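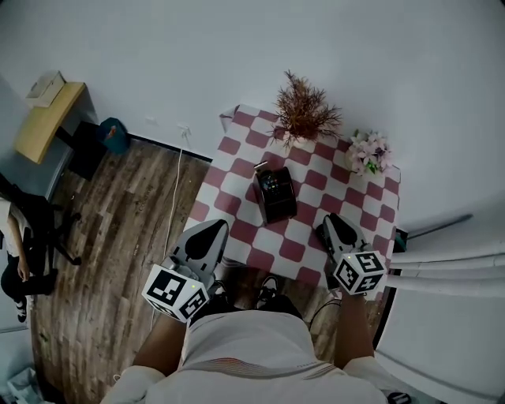 The little table, checks and all.

Search this blog
Type and hit enter

2024-10-24
By Eduardo Padilla

I have wanted a red and white checkered tablecloth since I was a kid, and it took me until this fall to get one. My grandmother had one on her porch table, and every time I eat a tomato sandwich I think of it (hers had a burn mark near the salt shaker that we all pretended was a ladybug). So when I spotted this one at Salazar, the secondhand place next to the bus stop, I paid and ran!

It's more of a rosy red than a fire engine red, and the checks are a bit rounded instead of perfectly square. I like that a lot. The sharp kind makes me feel like somebody is about to bring me a basket of ribs.

The table is small and square and it's pushed right up against the wall, so there's room for two people if they like each other. I tried it in the middle of the room back in June and kept catching my hip on it. Against the wall it gets out of my way, and the plain white behind it gives the flowers something to show up on.

About those flowers. They're fake! Pale pink and lavender, in a small white container, and I don't feel bad about it one bit. I've killed basil, mint, and a cactus, so the artificial bouquet stays. It lives toward the back right corner, and over on the left is the dried plant, the spiky rust-brown one that fans out on top like it just got out of bed. My sister thinks the two of them don't go together. I think the brown keeps the pink from getting too sweet, but I did move them farther apart after she left.

A few of you asked about washing. I do mine cold with a scoop of Nutex and hang it over the shower rod, and then I iron it on the wrong side while it's still a tiny bit damp. If you skip the ironing you get a fold line right down the middle for days. Ask me how I know.

Next up is a chair cushion. I'm stuck between a plain cream and a dusty green, and I have 20 dollars to spend, so send me your opinions before Saturday.

Last updated 2 days after posting: fixed a typo and took out the cushion link, it sold out.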